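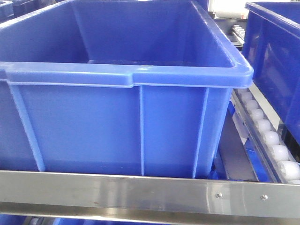

A visit to the Wultdale stores open day

Reading time: 2 minutes

I went to the open day at Wultdale on 17 Sep 2026, mainly to look at how they keep their bins. We have been arguing at work about replacing ours and I wanted to see a place that had already done it.

The tour started by the loading door, where Genowefa Kurek signed us in and handed out visitor badges. There were eight of us. She has run the stores for five years and did most of the talking.

Wultdale used to keep small parts in cardboard cartons on open shelves. The cartons sagged, the labels came off and in November one whole bay had to be sorted again by hand. After that they bought 400 plastic bins from Kalinowski and cleared the cartons out over two weekends. Of those, 237 were in use on the day we came. The others are kept back for the winter orders.

The bins are blue, open at the top, with ribs down the outside walls and a thick rounded rim. The front rim dips in the middle so you can get your hand to it. I would have walked past that detail, but Thaddeus Iwasaki, who was in our group, has the older Jerano type at his own place and said the flat rim on those is hard on the fingers by the end of a shift.

Empty bins go back to the racking as they are, open side up. Genowefa said they tried nesting them and stopped, as people wasted time pulling them apart.
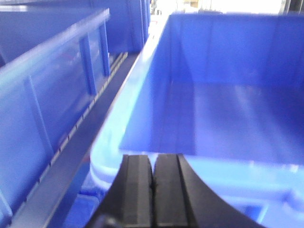 The ribs also collect dust on the outside, so each bin gets a wipe with a damp cloth before it is filled again. The insides are smooth and take very little cleaning. I asked about cracks and she said they have thrown out five so far, all of them dropped on a corner.

Sigita Jõgi took us through the label desk after that. Labels are printed there and go on the short end. It was noisy and I missed part of what she said about the numbering — something to do with the bay coming before the shelf.

Tea was in the canteen upstairs. Parking is at the back, past the weighbridge, and the sign for it is easy to miss. The next open day has not been fixed yet, but Genowefa is keeping a list at the front office for anyone who wants to come.

© Pristska Stores Notes | Contact us | Back to top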